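Kitchen Notes: glass lids, coated pans and the cloth between them

Naston Kitchen Circular, 2 October 2022

The Marchand Street kitchen now has its own shelf for pans with glass lids, and the old habit of stacking everything in one tower by the door is over. Members who book the kitchen are asked to read this item before their next session. It covers wiping down, inspection and storage of nonstick frying pans and the lids that go with them.

Wiping comes first. A glass lid has two surfaces that hold grease: the dome, and the joint where the glass meets the metal rim. The dome is easy. The joint is where residue collects, and it should be worked with a folded corner of cloth or a soft brush, following the rim all the way around. Use warm water and a small amount of dish soap. Do not put a hot lid under a cold tap. Tempered glass tolerates heat well and sudden changes in temperature badly.

For the pan, use a soft cloth only. No steel wool, no green scouring pads, no powder. Wipe the inside first and the rim last, and let the cloth hang over the edge while you turn the pan if you need a hand free. A cloth with old brown stains is acceptable for this job provided it has been laundered. Stains are a matter of appearance; grit in the weave is what scratches a coating. Set the lid flat on the wood beside the pan while you work, dome up, well in from the edge of the counter. 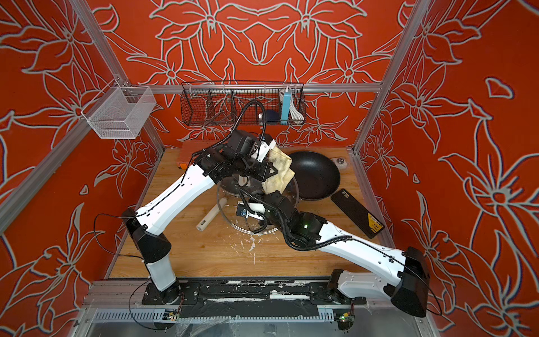 Hilde Desmet writes that she would retire any cloth in that condition and keep the stained ones for floors. Her objection is that people cannot tell a laundered stained cloth from one that has been sitting on the counter since lunch, and that a clean-looking cloth settles the question. She also asks for the wooden surface to be wiped before a pan or lid goes down on it, as dried splatter transfers to the rim.

Both points are reasonable. The second is adopted as of this issue: wipe the wood first. On the first, Gaétan Penner has agreed to add a marked bin for used cloths, so that anything folded on the shelf can be taken as laundered. Stained cloths stay in service until the weave thins.

Inspection takes less than a minute. Hold the lid up to a window and look for chips at the edge of the glass, then press lightly around the rim to check that it does not shift. Streaks are harmless and usually come from hard water or too much soap. A teaspoon of white vinegar in the rinse clears most of them. In the pan, look at the rivets. Food collects around the heads, and this is the spot most often missed when a pan is washed in a hurry. Use a soft toothbrush there.

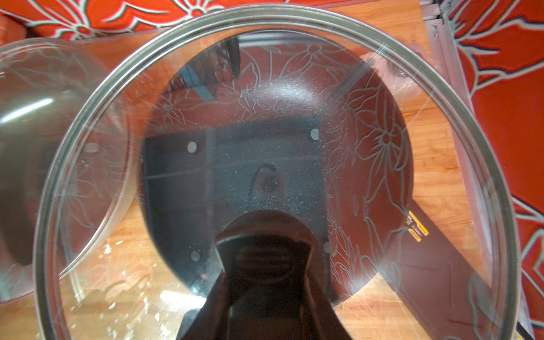

Speckled coatings need a slower look than plain black ones, as the flecks hide fine scratches. Tilt the pan under the light and run a dry fingertip across the base. Any area that feels rough should be reported in the log book with the shelf number. Do not use metal utensils on these pans, and keep the burner at medium or below.

For storage, lids go upright in the rack and pans are stacked with a cloth between each one, no more than 5 to a stack. The rack is the Himeto model, and its slots are adjustable. Please leave them as set.

Replacement cloths are in the drawer under the sink. Log entries for May are still missing two pages; if you have them, return them to Shirley Arsenault.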